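Notes from the Wetwood open day, December 2024

I went to the Wetwood paper mill with Jean Baxter and Kristóf Takács from our bookbinding group. The mill opens to the public twice a year and you have to write in for a place. They take parties of 8 at a time, so we were put together with a family and two students from a print course.

## Getting there

The bus stops at the bottom of the lane and the rest is on foot, uphill, with no pavement for the first part. Wear proper shoes. Parking is free but the car park is small and was full when we arrived. Jean had been told there would be a sign at the turning and there was one, but it faces the other way, so you only see it if you are coming from the village.

You sign in at the old counting house, where there are coat hooks and a kettle. Bags can be left there. It is cold in the mill itself and I kept my coat on all morning.

## The rag room

Montserrat Ocampo showed us round. She has run the sheet-making side for a long time and answered everything she was asked, including some fairly basic questions from me.

The tour starts upstairs with the rags. Wetwood makes its best paper from cotton and a smaller amount from linen. The cotton comes in as offcuts from a shirt maker called Vlachou, all white, already free of buttons and seams. Linen is harder to get. They used to buy old tablecloths and sheets, but so much of what is sold as linen now has something else mixed in that they gave up on it, and they buy flax fibre in bales instead.

Sorting is still done by hand. Any thread of polyester will survive the whole process and show up in the finished sheet as a shiny hair. Montserrat passed round a reject sheet with one in it. Held flat I couldn't find it at all, and Kristóf had to tilt it to the window before any of us saw it.

The rags are cut into small squares and go down a chute to the beater floor.

## Beaters

There are 2 beaters. The older one is a Hollander type with a wooden tub and has been at the mill longer than the present owners have. The other is a steel one made by Gitero, bought second-hand from a mill that closed. The steel one does most of the daily work. The old one is kept for heavier papers.

Only the old one was running when we were there. It is loud, and you have to stand close to hear anything said to you. The roll turns and draws the wet rag round and round the tub, and the gap under the roll is lowered a little at a time. Lower it too soon and the fibre is chopped short, which gives a weak sheet. A batch for writing paper takes most of a working day. Blotting paper is beaten much less.

Jean asked about water, as she always does. The mill takes it from a spring behind the building and filters it for iron. In a wet January the spring can run brown for days, and then they stop making white paper and catch up on the coloured orders.

## The vat

This was the part I had come for. Rania Jaber was making sheets at the vat, with a second person couching (laying the new sheets on felts). She dips the mould in, lifts it level, gives it a shake forward and back and then side to side, and takes the deckle off. It is over in a few seconds. The shake is different for each maker and Montserrat said she can tell whose sheets are whose from the edge.

We were each allowed one go on a small mould. Mine was thick at one corner and thin in the middle. Kristóf's was better. One of the students made a very good one and was asked where she had learned. The answer was a weekend course, with plastic tubs in somebody's garage.

The sheets go into a press between felts, then are pressed again without them, then up to the drying loft. In good weather the shutters are opened. In winter they use a low heat, and the sheets hang in small groups called spurs so that they dry slowly and don't cockle as badly. The loft floor gives a bit under your feet and only half of our party could go up at once.
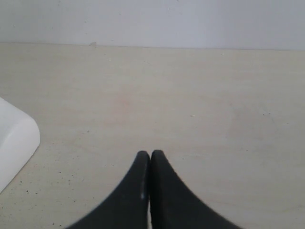 After drying comes sizing, and I learned the most here. I had thought all their paper was sized in the vat. Most of it is, but the heavier drawing paper is also dipped in gelatine afterwards, and then has to be dried a second time and left to rest for weeks. This is why it costs so much more. Zdenka Halilović, who looks after orders, said people often ring up wanting the gelatine-sized sheets in a hurry and she has to tell them it can't be done.

For bookbinding she suggested the lighter unsized sheet for repairs and the vat-sized one for endpapers. They have also started a dyed range called Rustar, in browns and a dull orange, coloured in the beater so the colour goes right through. I bought some of the darkest brown. It folds well along the grain of the felt mark and less well across it - although Zdenka said handmade paper has no real grain, and I should do a test on a scrap before I say any more about that.

## Shop and lunch

The shop is one room off the yard. Seconds are sold by weight from a chest of drawers and are the best value by far, as most of the faults are small spots or an uneven edge that you would trim off anyway. Cards are accepted. They will roll large sheets for you but ask for a tube if you are going home by bus, because the paper bags are no use in rain.

The mill makes 4,000 sheets in a good month, and a fair amount goes to printers abroad, so the shop doesn't always have every weight. There was no heavy cream when we were there.

Lunch was soup and bread in the counting house, paid for separately. There is a vegetarian one.

## If you want to go

- Write to the mill, as there is no online booking.
- The tour is not suitable for wheelchairs past the ground floor. The vat can be seen from the ground floor, the loft and rag room can't.
- Children can have a go at the vat if they can hold the mould by themselves.
- Allow the whole morning. We left on the 42 bus after lunch and the next one would have been a long wait.

Jean has the price list and a set of samples and will bring both to the next meeting. If anyone wants to share an order of the repair paper, give her your name there, as carriage is charged per parcel.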